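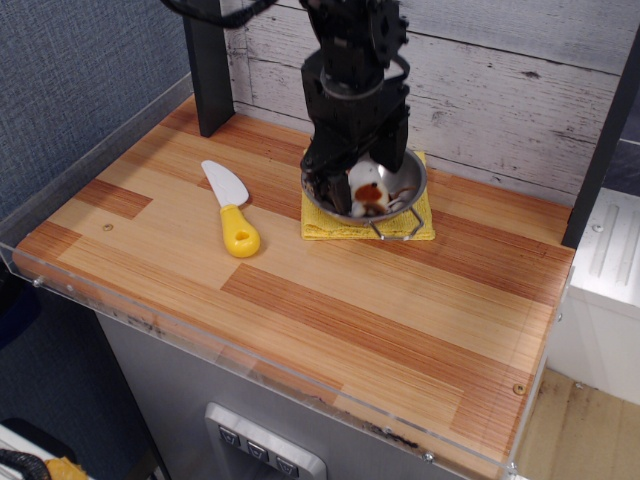 Themba Radebe reckons a gripper that stalls quietly is worse than one that drops things, and after the business with unit 8 I have stopped arguing with him.

Notes for session 6: The stall that reported success

The task was pick and place from a small metal pot, using toy food. The controller closes the fingers, watches the motor current, and calls it a grasp when the current climbs past a threshold. You will see the flaw sooner than we did. Current also climbs when a finger is pressing on the side of a pot. The log recorded 311 successful grasps in one night in February, a personal best for the arm and a lean night for the food.

What it did to the hardware: the servo at the left finger held against the metal until its thermal cutoff tripped. The cutoff cleared itself when the servo cooled, the script retried, and round we went until Siu-ming Kong came in and smelled it.

Points to carry into the lab:

Current tells you that something is resisting. It has no opinion on what. Check finger position as well: fingers that stop wider than the object have found something else.

Retries need a limit. Ours was set to 2,000, by me, on the grounds that we would never reach it.

A thermal trip should latch until a person clears it. The Drenura manual says this on page 8 – I have now read page 8.

Hit the stop before your hand goes near the pot. A paused script is still a powered arm.

For next time, read the Tremlow fault log and mark the first line where you would have stopped the run. Mine was embarrassingly early.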